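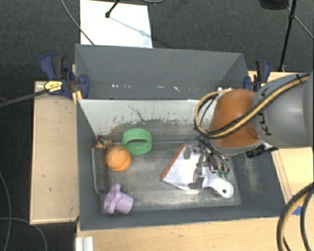
Please tell us whether the kids have to raise a set amount before they can walk, one parent wrote after the first notice went home. They don't. Every student at Justthorpe Middle School walks, with or without sponsors. The other questions we have been getting are answered on this page.

Justthorpe Walk-a-Thon: Frequently Asked Questions

What is the money for?
All of it goes to the Wolteris Family House, where families can stay while a child is in the hospital. The school keeps nothing. T-shirts and water are paid for out of the activities budget.

When and where is it?
In October, during the school day, on the track at Hamada Field. Sixth grade walks at 9:15 a.m., seventh grade at 10:30 a.m. and eighth grade at 1:00 p.m. The date is on the permission slip. Students walk over from school with their homeroom and come back the same way.

How far do they walk?
One lap of the track is 400 meters. Students walk as many laps as they like in 45 minutes. Running is fine in the outside lanes – please keep the inside lane for walkers.

How does sponsorship work?
Sponsors can pledge an amount per lap or give a flat donation. Most families find the flat donation easier. If you pledge per lap, you can write a maximum next to your name on the form. Lap totals come home the week after the walk, and pledges are due two weeks later.

Can I pay online?
Yes, through Foveck, the same system we use for lunch accounts. Choose "Walk-a-Thon" from the menu and enter your child's name and homeroom. Cash and checks can be sent in the sponsor envelope. Make checks payable to Justthorpe Middle School. Please don't send loose cash.

Is there a minimum donation?
No. Online payments under $5 can't be processed, so send smaller amounts in the envelope.

Can students ask for sponsors door to door?
We ask that they don't. Family, neighbors they know and people at a parent's workplace are all fine.

How many students took part last year?
189 students walked, and 129 of them turned in a sponsor envelope.

My child can't walk long distances. What are the options?
Students can walk a single lap, use a wheelchair or other mobility aid, or help at the lap table. Laps don't have to be done all at once. Send a note to the front office and we will set it up with your child first.

What should they wear and bring?
Sneakers, a refillable water bottle and a jacket. Phones stay in lockers. Inhalers and other medication go with the homeroom teacher.

What if it rains?
Light rain, we walk. In heavy rain or lightning the event moves to the gym, and we count minutes in place of laps – each five minutes is one lap for pledge purposes. Families will get a text by 8:00 a.m.

Can parents come?
Yes. Sign in at the gate on the parking lot side. Younger brothers and sisters are welcome, but dogs aren't allowed on the field.

I lost the sponsor form. Where do I get another?
Extra copies are in the tray outside the front office.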